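In Defense of the Bare Table

For two years I have shared a work room in Drostton with people who like to fill surfaces. I want to speak for the other side, and I will try to be fair.

My opinion is simple. A shared room needs one table which belongs to no person and carries almost nothing. Everything else can be a little messy. Chairs can stand where the last person left them, and bags can stay on shoulders.

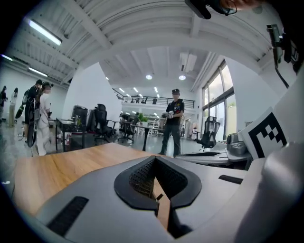 Office chairs, a black desk, and the wooden table in front.

My colleague Yi-an Shin does not agree with me. She says that an empty table is wasted rent, and she has calculated it: our room costs 1000 a month, so each table should work for its money. I respect the calculation. But I have seen what happens to a table that works all day. By July our old one held cups, chargers, a broken lamp and 118 pages of somebody's manual, and we ate lunch on our knees.

Wood also plays a part in this. A light, warm grain invites you to put down your hands, and people come and stand near it to talk. I do not think they would do the same at a gray plastic top. Perhaps this is only my taste, because I grew up with a pine table which my mother oiled every spring.

I make one exception, for paper. A small pad of sticky notes may live on the table, flat, close to the end, so that a thought can be written down before it is lost.

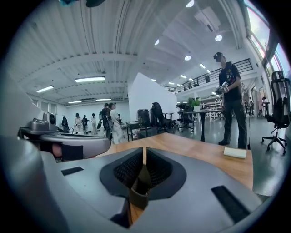 What I would ask of a shared room

Let each person take home what they brought. Keep the chairs on wheels and away from the middle, so that a group can stand together without moving furniture. If you must store something, buy a shelf. Bergþóra Bisgaard, who shared the room before me, kept hers beside the door, and I still use it for my coat and my lunch box.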